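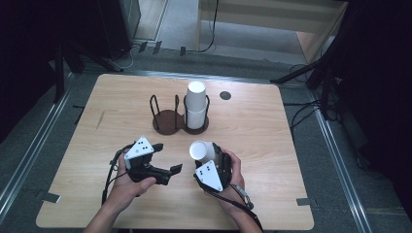 Paired Wernel hand grippers in use at the cup table. The marker plates carry the black dot pattern.

Wernel Paired Hand Grippers – for teaching two-handed tasks by demonstration

If you have ever tried to teach a robot a two-handed job by steering both of its arms from across the room, you already know how tiring it gets, and how stiff the recordings look when you play them back. We built the Wernel pair for labs that would like to skip that part. You pick up one gripper in each hand, stand at an ordinary table, and do the job yourself at something close to your normal pace. The method we use records where the two grippers go and how far their fingers are open, and that recording becomes the training material for the robot's policy.

The pair grew out of a study that Yoga Menon and Mattes Schmieder ran at Dendodmont, and a good many of our customers come to us after hearing one of them talk about it. Their question was a simple one. If a person demonstrates with the same fingers the robot will wear, how many demonstrations do you need before the robot can manage by itself? They chose paper cups and a double cup holder, because cups are light, they crush easily, and they like to stick together in the stack, so a careless grip shows up right away.

With 200 demonstrations from 5 people, the policy trained on the hand gripper recordings handled the cup task more steadily than the one trained on joystick recordings of the same length. The gap was widest when one gripper had to wait for the other, and we think that comes from the timing. People holding the tools pause and overlap their hands without thinking about it, and very little of that makes it through a joystick. Mattes would want me to add that the result is for one table and one kind of object, and that he would be happy to see other groups try it with something heavier! 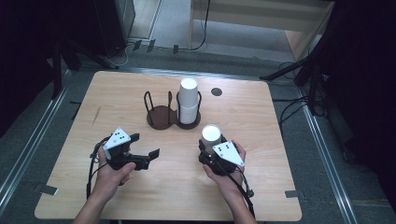
Left fingers open, right gripper at a single upright cup, with the stack waiting in the holder.

What the pair is like to use

The fingers are flat and wide, which suits cups, cartons and folded cloth. Thin items such as coins or paper clips are hard going, and for those we would point you to the narrow Gukard fingers, which go on with 4 screws per side. Each gripper has its own cable, and it's worth taking a minute to settle where the cables will run before you start, so that they don't drag on the table in the middle of a reach.

The dotted marker plates need to stay clean and in view of your tracking cameras. Wipe them with a dry cloth. If a plate gets bent, please don't straighten it – write to Iolo James and he will send you a new one along with the matching calibration file.

New demonstrators usually need 35 practice runs before their recordings settle down. We suggest throwing those early runs away, though Bevan Gilchrist at Hollmann keeps his for studying how people learn the tool, and that has made for some very enjoyable phone calls.

In the box

Left and right gripper with flat fingers
Marker plates, fitted and calibrated
Two cables
Printed setup guide and the cup task protocol from the Dendodmont study

Ordering

Pairs are built to order and the next batch ships in May. Uwe Schmieder looks after quotes and loans for teaching labs, and he is glad to talk through your task first if you aren't sure the flat fingers are right for it.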